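学生宿舍文具共用与浪费情况调查
课程项目报告

报告人:Khrystyna-Mariia Shevchuk(组长)、Noura Awad、Birdie Strickland
指导老师:Tayla Partington
提交日期:2021-03-16

一、为什么选这个题目

我来中国学习以后,买的第一样东西是笔。开学的时候,超市里一包笔很便宜,所以大家都买一整包。到了学期末,我搬房间,在抽屉里、大衣口袋里、书包底下找到很多笔,有的没有用过,有的已经写不出字。我把这件事告诉组员,她们说自己也是这样。Noura 说她的笔“不是用完的,是丢完的”。我们觉得这句话很有意思,就决定做这个调查。

我们想知道两个问题。第一,住在宿舍的学生一个学期买多少笔,真正用完的有多少。第二,如果在公共自习室放一个共用的地方,让大家把多余的笔放进去,需要的人自己拿,学生愿意不愿意用。

二、调查的方法

我们在留学生宿舍 Onard 楼做调查。这座楼有四层,每层有一间公共自习室。我们先写了一份问卷,用中文和英文两种语言,一共发出 80 份。问卷贴在微信群里,也打印了一部分放在楼下的桌子上。后来我们又找了 28 位同学做短的访谈,每次访谈十分钟左右,由两个组员一起做,一个人问,一个人写。

访谈的问题不多。我们请同学把书包里所有的笔拿出来,一支一支在纸上试写,然后说这支笔是从哪里来的。这个方法是老师建议的。开始的时候我觉得有一点不礼貌,可是同学们很喜欢,有人一边试一边笑,说这支笔是借朋友的,忘记还了。

我们也请楼下文具店 Hotent 的老板帮助。他给我们看了一个学期的销售记录,中性笔一共卖出 2,043 支,其中开学第一个月卖得最多,考试以前又多一次。他不能分开哪些是住宿学生买的,哪些是别人买的,所以这个数字我们只能作为参考。

三、调查的结果

问卷里,大部分同学写自己“很少把一支笔用完”。原因主要是丢了、借给别人没有回来,还有笔帽没有盖好,墨水干了。用铅笔的同学比较少,大多是学建筑和设计的,她们对铅笔很爱惜,用到很短还在用。

访谈的时候我们发现,很多同学有“主要的笔”和“别的笔”。主要的笔一般只有 2 支,放在笔袋里,天天用,别的笔就在房间里到处都是,考试以前才去找。一位学药学的同学说,她每次找不到笔就再买一支,买的时候不觉得贵,到毕业的时候才发现有一盒子。

对于共用的办法,同学们的意见不一样。愿意放笔进去的人很多,愿意从里面拿笔的人比较少。有人说怕拿到写不出来的笔,浪费时间。有人说疫情期间不想用别人摸过的东西,这个意见在问卷里出现了好几次,我们认为应该认真对待。还有一位同学写,她愿意拿铅笔,不愿意拿圆珠笔,因为铅笔一看就知道能不能用。

四、关于容器的讨论

在小组讨论里,我们为了用什么容器谈了很长时间。Birdie 想用纸盒,理由是便宜,坏了可以再换。我觉得纸盒看不见里面,同学走过去不会停下来。Noura 在 Bondarchuk 的网上商店看到一种带小抽屉的,很漂亮,但是价格超过我们的预算。最后大家比较同意塑料盒,最好是透明或者半透明的,两个放在一起,一个放能写的笔,一个放需要换笔芯的。

木桌面上的两个塑料盒与笔
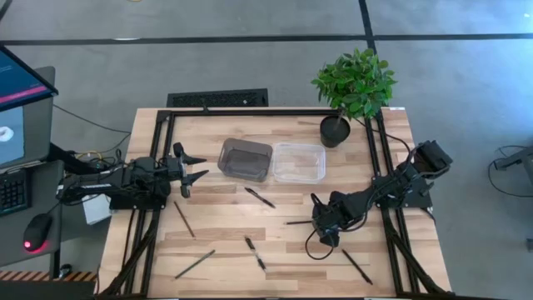
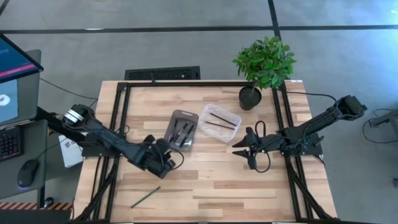
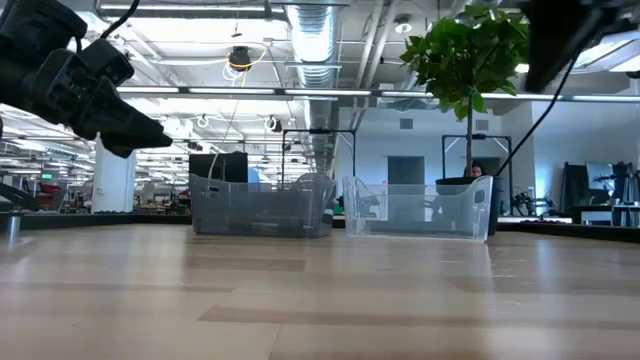
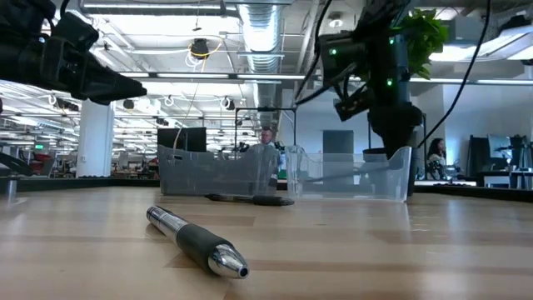

盒子分成两个,也带来新的问题,就是谁来试笔。如果没有人试,过几个星期两个盒子里的笔就混在一起了。我们问了每层的楼层长,有两位愿意每个星期看一次,另外两位说学习太忙。我们想过在旁边放一叠废纸,请放笔的人自己先写一下,写得出来再放进去。这样做比较简单,也不需要别人负责。

清洁的问题,我们的想法是在旁边放一瓶酒精湿巾。宿舍办公室说湿巾他们可以提供,但是要我们写申请。申请已经交了,现在还在等回答。

五、调查的不足

这次调查有几个地方做得不够好。问卷是自愿填的,所以填的人可能本来就对环保比较关心。中文和英文的问卷有一个问题意思不完全一样,中文写的是“用完”,英文写的是“用过”,我们发现得太晚,这个问题的答案就没有放在结果里。访谈的同学大多住在二层和三层,一层和四层的人比较少。

还有一点,我们只问了笔,没有问本子、胶带和别的文具。Hotent 的老板告诉我们,本子的浪费其实更大,很多人写了前面几页就换新的。以后如果有同学继续做这个题目,可以从本子开始。

六、下一步的打算

我们计划在四月先选三层的自习室试一试,时间是一个月。每个星期记下盒子里放进来和拿出去的笔,月底再请三层的同学填一份很短的问卷。换笔芯的部分,Khrystyna-Mariia Pavliuk 同学答应帮忙,她在学校的 Nemix 手工社,那里常常有多的笔芯。如果三层的结果不错,再和宿舍办公室商量其他三层的安排。

感谢 Tayla Partington 老师帮我们改问卷,也感谢每一位把书包倒出来给我们看的同学。报告里的中文如果有不对的地方,请老师和同学告诉我,我会改正。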